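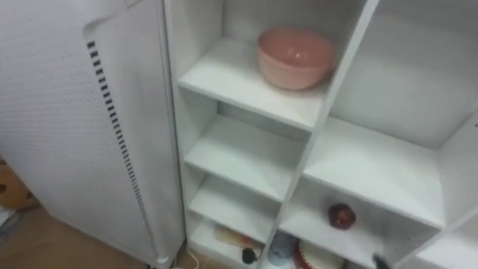 How much room does a freestanding refrigerator need if there's a shelf right beside it?
Enough for warm air to get away from it, and the amount depends on where the vents are. A fridge that breathes out the back can stand closer to its neighbors than one with vents down the side, and the manual for your model has the number you want.

Cube shelving

Cube shelving (also box shelving, or just "the cubes" in my house) is open storage furniture made of flat boards that cross each other to form square or nearly square compartments. I've been writing these household entries for a while now and this is the one I get the most mail about, so I've let it run a little long!

Construction

Most cube units have two side panels, a top, a bottom, and some mix of uprights and shelves in between. Some are sold with a back panel and some are open right through. The back matters more than people think, I'd say, as it keeps the whole thing from leaning over like a tired parallelogram. Units without one should be screwed to the wall, and tall ones should be screwed to the wall anyway.

Not every unit has equal cubes. The mixed kind, with a narrow column next to a wider one, is my favorite for kitchens. Narrow compartments suit single things (a bowl, a pitcher, a stack of small plates) and the wide ones take the mixer and the big pots. The Flilska, which I own, comes in both layouts, and the boxes look almost identical in the store, so check the label before you carry it home. I didn't.

White is the usual finish. It shows coffee rings and hides dust pretty well.

Next to a refrigerator

Kitchens are short on wall, so the cubes very often end up beside the fridge. Three things to look at before you push it in:

Vents. Leave side vents open to the air. Don't stuff the gap with trays or paper bags, which I did for a whole winter.
Door swing. Some doors need a little space on the hinge side to open far enough for the drawers to slide out.
Cords. Run them where you can reach them, and keep them out from under the feet of either piece.

My neighbor Oľga Krajčí keeps her Manninen unit on felt pads so she can slide it out to sweep. I tried it on my floor and the shelf wandered, so I'm back to plain plastic feet. Hannelore Harms wrote in to recommend cork, and I haven't gotten to that yet.

What goes where

Heavy pots at the bottom, always. Ceramic bowls do fine at about elbow height, set back from the front edge. I wouldn't keep chocolate or potatoes in the column closest to the fridge, as that side can get warm (mine does, in summer especially). Cookbooks are happy anywhere except next to the stove.

Cleaning

A damp cloth and a drop of dish soap, then a dry cloth along the joints, where water likes to sit. The inside corners collect crumbs, and an old soft toothbrush gets them out. Skip scouring powder on matte boards, it leaves shiny patches.

See also: Bookcase; Pantry; Refrigerator, placement of

Last revised Monday, January 8, 2024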